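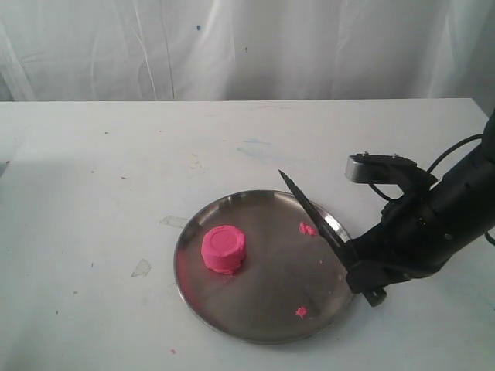
Figure 1. Pink modeling dough on a steel plate, with crumbs.

3.2 Materials and setting

Children in the Rornus preschools handled soft dough at the start of each session, before any words were introduced. The dough task was taken from Verschueren's earlier work on texture words in bilingual homes. We kept its order but cut the number of target words to 10, and dropped "sticky" after the pilot in August, when most families used it for food only.

Sessions took place in the child's own classroom. A teacher known to the child sat nearby and spoke the home language. The second adult spoke only the school language and did not repeat the teacher's words.

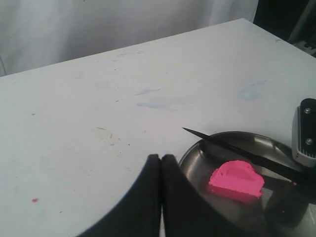 3.3 Participants

The final sample was 154 children from the Rornus and Zetden districts. Two language groups were formed from the parent survey. Children who had changed schools during the year were left out, as were those with more than 2 missed sessions. Parents in Zetden returned the survey later than those in Rornus, and we did not adjust for this.

Liesbeth Wouters trained the coders and settled disagreements over unclear speech. Mixed-language phrases were coded by their main verb.
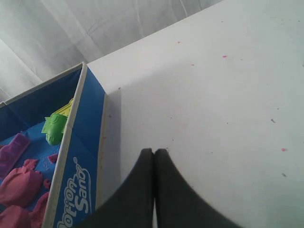 3.4 Coding of texture words

A word counted as produced if the child said it without a prompt from either adult. Imitations were scored separately in the Trindis scheme. Gestures made with a word were noted but do not enter the analysis below.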